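The Lovby Play Kitchen Collection

When Sorcha Baird first put this collection together she wanted a play kitchen that could live on an ordinary table and be tidied off it again before tea. Most of us haven't the room for one of those great big units with a hob and a sink, lovely as they are, and children seem every bit as happy with a cupboard, a kettle and something to chop on. So that is how we sell it, piece by piece, and you can begin with as little as you like.

The little cabinet is in a light wood, with a carrot printed on the top, and it goes nicely beside the white kettle and the black lidded pot. There is a round plate with a yellow rim for serving up the greens, a light blue bowl that is just the thing for an egg, and a pink cutting board, which Kyu-ri Yook in our shop will tell you is the piece people come back for (usually for a brother or sister!).
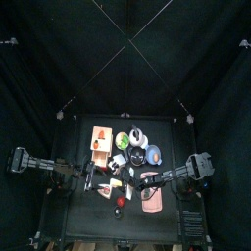
We're often asked what age the collection suits, and our answer is from three upwards, though plenty of older children still enjoy running a café with it of an afternoon. Give everything a wipe with a barely damp cloth and dry it straight away, please, and don't be tempted by the dishwasher.

Something for the tidying up

Many families like to add the stainless steel pail, which has a polished body, a rolled rim and a tall curved handle. It makes a cheerful home for play food, and it looks smart enough to leave out on the side when visitors come. The glossy red toy sits beautifully next to it, too. 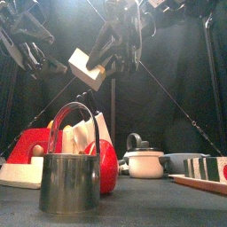 Ordering and delivery

Collection code: 1081
Sold by: Lovby, from our Dovmont shop
Gift wrapping: on request, just leave us a note with your order
Christmas orders: please get these to us by the first week of December
Spare or replacement pieces: ask for Jarmo Savolainen, who looks after the stockroom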